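Print this page | E-mail this page

Setting Up Your Paltow Desk Sorter
Section 4: Sorting and Loading Your Pens and Markers
By Idris Rees, 29/06/2018

Now that the sorter is standing up and the four rubber feet are pressed on (well done, that was the fiddly part), we come to the bit most people look forward to, which is getting all those pens off the table and into a home of their own. Put the kettle on if you like. There is no hurry with any of this, and if the table gets a good deal messier before it gets tidier, you are doing it exactly as we do it ourselves.

Before you begin

You will want a clear stretch of table, a sheet of scrap paper, a soft dry cloth, and every pen you can lay your hands on. Do go and look in the kitchen drawer and the bottom of the school bag as well. It is a little sad to finish the whole job and then find another handful under the couch cushions!

Note: The large Paltow sorter takes up to 80 pens of ordinary thickness. If you have more than that, sort them all first and decide afterward which ones can live in the spare tray.

Laying out

1. Tip everything out gently onto the table. A low pile is easier to work with than a tall one, and things are less likely to go rolling off onto the floor.

2. Pull out the felt-tip markers and lay them side by side, close enough to touch, with all the tips pointing the same way. They keep each other from rolling, and you can see your colors at a glance.

3. Put your capped pens together in a second group. These needn't be as neat. A loose, slanting row is perfectly fine, so long as you can pick one up without knocking the next.

4. Leave a hand's width of bare table between the groups. You will be glad of it when you start picking pens up one at a time. 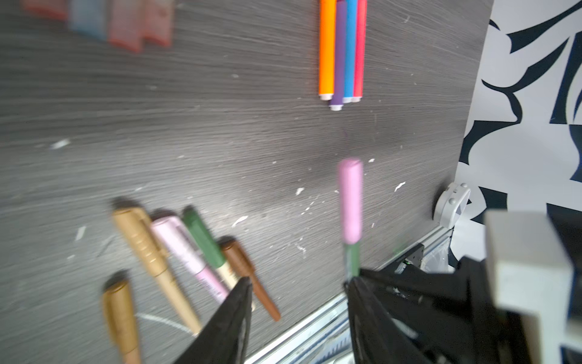 Bielecka wrote to us after the first printing of this guide that she had tried laying everything out by color, markers and pens all mixed in together, and it looked lovely for one afternoon, but then her children could never find a marker when they wanted one and kept pulling out ballpoints instead. She went back to sorting by kind first and color second, and asked us to put that in the guide for other families. So we have, and we thank her for it.

5. Within each group, arrange by color if you enjoy that sort of thing. Orange, purple, blue and red make a cheerful run, but any order will do, and small helpers usually have firm opinions on the matter.

Testing

6. Take up each pen and draw a short line on your scrap paper. Go slowly with the ones that haven't been used in a long while, and give them a second chance before you give up on them.

7. Set aside any that skip or scratch. A tired felt-tip will sometimes come back if you cap it firmly and store it tip down overnight, so don't throw it out just yet.

8. Wipe the barrels with your dry cloth, paying attention to clips and the ends of caps, where crumbs and fluff like to gather.

Caution: Do not test markers directly on the sorter. The finish is tough, but bright felt-tip ink can leave a tint that is very hard to get off again.

Caution: Small caps and end plugs can be a choking hazard. Keep loose ones well out of reach of babies and toddlers while you work.

Loading the sorter

9. Start with the back row, which is the tallest, and put your longest pens there. Lower each one in until you feel it touch the bottom.

10. Felt-tip markers go in the middle row, tip down. Check every cap with a little squeeze before it goes in. You should feel it click or at least sit snug.

11. Capped pens go in the front row with their clips facing outward. Pens with a thick cap may need the wide slots at either end. Please don't force them into a narrow slot, as the divider can bend and it never sits quite right again.

12. Leave a slot or two empty in each row. New pens have a way of turning up, especially in September when school starts.

Note: If a divider feels loose after loading, take out the pens on either side of it, press down until it catches, and load that part again. Spare dividers (part 134) can be ordered through any Gerkico shop.

Keeping it tidy

A quick going-over once a month is plenty. We like to do ours on a rainy evening with the radio on, and from start to finish it takes almost 45 minutes, a good part of which goes on doodling. Section 5 explains how to fit the Plodar lid, if you bought one, and how to take it off again for cleaning.

Print this page | E-mail this page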